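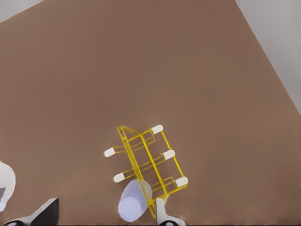

Bunden wrote:
> Still no luck with the sourdough in the small oven. The crust goes dark before the middle
> is done, and if I pull it early it's gummy. I use the Vurnerberg rye, 100 grams of it, rest white.
> Is it the flour or the oven? Also how long do you all let it cool?

Bit of both I'd guess. Small ovens run hot on top, mine does anyway. Drop the shelf as low as it goes and put foil over for the last stretch – loose, not tucked in.

The gummy part, rye does that. Wait longer before cutting. I leave mine 3 hours on a wire rack, 4 if theres a lot of rye in it. Overnight is better still but good luck with that in my house.

Vurnerberg is fine flour, a bit thirsty. Did you change the water when you switched? The Lesivska one took less, if that's what you had before. Maybe the starter too, how old is it? Mine got sluggish in December and everything came out like a brick.

Try one change at a time or you wont know what fixed it. Shelf first.

Got to run, dough is climbing out of the bowl. Will send the seeded recipe Friday if I can find teh card.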